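4.2 Making up the bed with the Enstead under-blanket

Read section 4.1 first if the under-blanket is new. It must be aired for 2 hours before use.

1. Clear the bed. Put pillows, bolsters and loose bedding on a chair, or move them to one side as you work.

2. Lay the under-blanket on the mattress with the plush side up. The label goes at the foot end.

3. Pull the edges down over the sides of the mattress. The overhang should be even at the foot.

4. Spread the flat sheet on top, starting at the head. Smooth it towards you with the flat of the hand - do not tug, or the plush will ruck up underneath.

Note: On mattresses wider than 148 cm the standard sheet will not cover the plush completely. Order the wide sheet (part 709) if you want it tucked in all round.

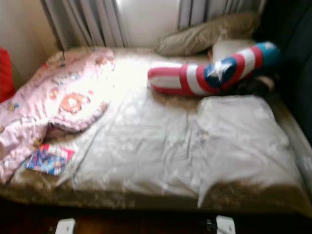

Fig. 6. White sheet over brown plush layer, with pink blanket and striped bolster still on the bed.

5. Work out any creases, then tuck in the foot end before the sides.

6. Shake out the top blanket and lay it over the sheet. Fold back the top edge by the width of two hands.

7. Put the pillows and bolster back at the head.

Caution: Check the folds of the bedding for books, cards and small toys before you tuck anything in. Keep the under-blanket away from heaters and do not iron the plush side.

For washing, see section 5.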